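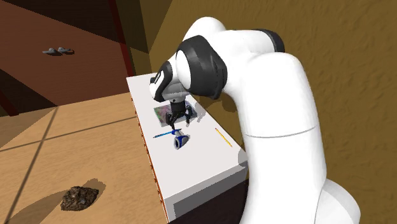

Notes by Liis Priedītis
Storage and Housekeeping, handout 6: What "free space" means, and who says so

Read this before the November practical. Bring your own laptop if you can. The lab machines are wiped every night, so they have very little clutter on them and are no use for the first exercise.

Last time we left off with the claim that a full disk makes a computer slow. You will meet this claim everywhere, mostly on pages that sell a cleaning program. There is something in it. When a disk is nearly full the system has trouble finding room for temporary files and updates, and things drag or fail. But a disk that is half full is not slower than one that is a quarter full in any way you would notice, and I would like to see the measurements of anyone who says it is.

Three numbers, one disk

Ask a computer how much space is free and you may get different answers depending on where you ask. The file manager gives one. The settings page gives another. The command line gives a third. They differ for dull reasons:

Some tools count in thousands and some in 1,024s.
Some treat "purgeable" files as already gone. They are still there.
Some leave out snapshots and restore points, which can be very large.
Deleted files sit in the bin until it is emptied, and each mail or photo program may keep a bin of its own.

Write down which tool gave you which number. Half the arguments in last year's reports came from people comparing figures from two different tools.

Cleaning programs

We tried one called Panton on an old office machine. It announced 2,628 "problems" in its first scan. Valeriano Goicoechea went through the list by hand and most of the entries were browser cookies, each counted as one problem. Removing the lot freed up to 18 MB. The program itself took 600 MB to install. Draw your own conclusions, but do draw them from the figures and leave the big red warning panel out of it.

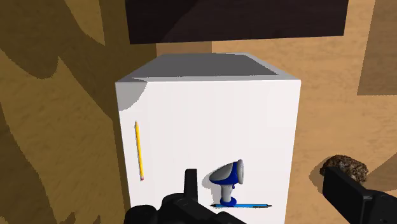 A cache is a copy kept close by to save fetching the same thing again, and deleting it is the most common advice given to people with a full disk. I am doubtful about it as a habit. Think of a small working surface next to a big cupboard: if you are drawing, you leave the yellow pencil out, on top of the white block, where it can be picked up straight away. Put it back in the cupboard every evening and your surface looks lovely, and every morning starts with a trip to the cupboard. Clear a browser cache and it begins to fill again at the next page you open. Clear it when something is broken, or when one program has plainly let its cache run wild – Trinidad Arrieta's music player, in a folder called Musik, was keeping every track she had ever streamed – and otherwise leave it be.

What to do for the practical

1. Record free space from two tools before you touch anything.
2. Sort your home folder by size. Look at the largest folders only.
3. Pick one to clear. Say what it holds and how you know.
4. Restart, then record free space again with the same two tools.
5. Use the machine normally until the following session and record it once more.

Step five is the one people skip. Without it you have no idea whether the space stayed free.

Do not delete anything inside a system folder on the strength of a forum post. If you can't say what a file is for, leave it and ask Dexter Dimaculangan in the lab.

Reading: Tejada, chapter on file systems, skipping the part on defragmenting, which is out of date for solid state drives.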